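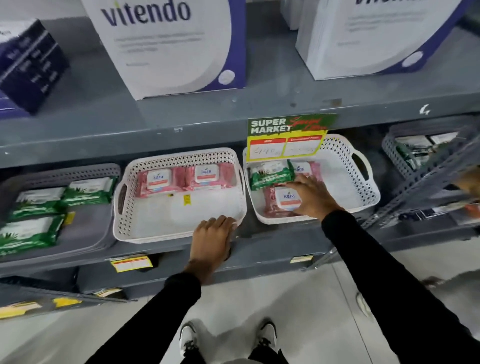 One of the readers of this encyclopedia wrote in to ask why small packets always end up in baskets, when a shelf is already a perfectly good flat thing to put them on. Fair question! I've been meaning to rewrite this entry for ages, and that's as good a place as any to start.

Shelf basket (also basket facing, packet basket, or in some stores just "the whites")

A shelf basket is an open-topped container, these days nearly always plastic and usually perforated, that stands on store shelving and holds goods too small or too floppy to stand up by themselves. Think seasoning sachets, drink powders, soup mixes, yeast, single-serve anything. A box has corners and stays where you put it. A packet slides, slumps, and takes its neighbors down with it, and if you've ever pulled one sachet off a bare metal shelf and had a dozen follow you onto the tiles, you know what I mean.

Construction

The common kind has straight or slightly sloping sides, a rim thick enough to grip, and holes all over. The holes save plastic and let dust and spilled powder fall through (onto the shelf, sadly, so you still have to wipe). I worked four years at a grocery called Jetmont and we had two makes, Flamholm and Vikance. The Flamholm ones had the lower front, which I liked, and the Vikance ones nested better in the stockroom. They did not nest with each other at all – a source of real grief on delivery nights.

White is the usual color. Gray turns up too, and I've seen a very loud orange.

Filling

Packets are stood on edge, fronts facing the aisle, in rows running front to back. New stock goes in behind the old so the earlier dates sell first. Most people I've worked with do it the same way: one hand on the front rim to keep the basket from creeping, the other pushing the packets down and back until the tops are level. You get a feel for how full is full. Too tight and shoppers tear a packet getting it out, too loose and the whole row leans forward like it's tired.

One product per basket is the rule, or one flavor per basket if the store has room. Jetmont didn't, so we'd run two flavors side by side with a strip of cardboard down the middle. It worked until about noon on a Saturday.

Placement

Baskets generally go on the shelves you look down into, with the big boxed goods higher up. Boxes read fine from below. A basket above eye level is just a row of holes, and people end up feeling around in it with their fingertips, which is how things get squashed. The price belongs on the shelf lip over or under the basket it refers to. When a promotional sign hangs from the shelf above, check that it still lines up after you've shuffled things along. I have been told off about this more than once.

Counting

Stock counts are where baskets get annoying. Our packet bay at Jetmont had 196 baskets, and the count one May came to 1,943 packets of soup mix alone, against 700 on the system. Someone had been entering cartons as singles! The usual trick is to tip out one full basket, count it properly, and use that number for every other full one of the same product. Part-full baskets still have to be done by hand.

Related forms

The Kaplan tray is a shallower cousin with movable dividers, good for candy bars and not much use for sachets, which fall flat in it. Dump bins are the big floor-standing version, where facing is given up on entirely. Wire baskets came before the plastic ones in a lot of stores and still hang on in bakeries, though small packets poke their corners through the mesh and catch.

Entry last revised 3 September 2021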